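Grikasora Rolley, folding trolley for food banks and community groups

Back in stock. Price 79 pounds, delivery 7 pounds anywhere on the mainland. Charity rate on orders of five or more, ring for it, its not on the website.

Folds flat, goes behind a door. Two fixed wheels, two that turn, brake on the turning ones. Carries up to 113 kg on level ground, less on a ramp obviously. Handle comes off with one clip. Spare clips in the bag, don't lose them.

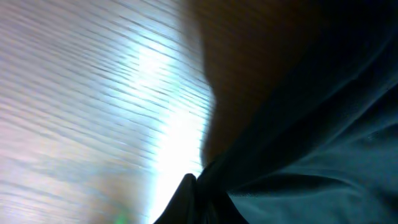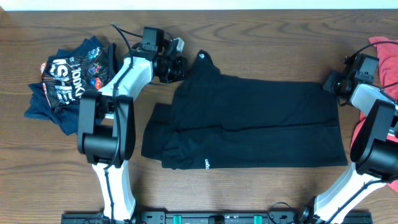

New for this batch: wider tyres. The old ones stuck in the gap at the lift doors, lots of you wrote in. Old tyres can be swapped, 18 pounds a set, fits any Rolley bought since February.

Not for outdoor storage. Not for carrying people, please.

The Misholm grant scheme covers the full price for registered charities under its small equipment heading. We can do the quote, just send your charity number and a delivery adress. Abubakari hall deliveries go to the side entrance unless you tell us otherwise.

Orders in by 5 October 2025 go out with the first van. After that it's the next one, date to follow.

Questions to Lingyun Liao at the Grikasora office, mornings best. Returns within the month, unused, in the box.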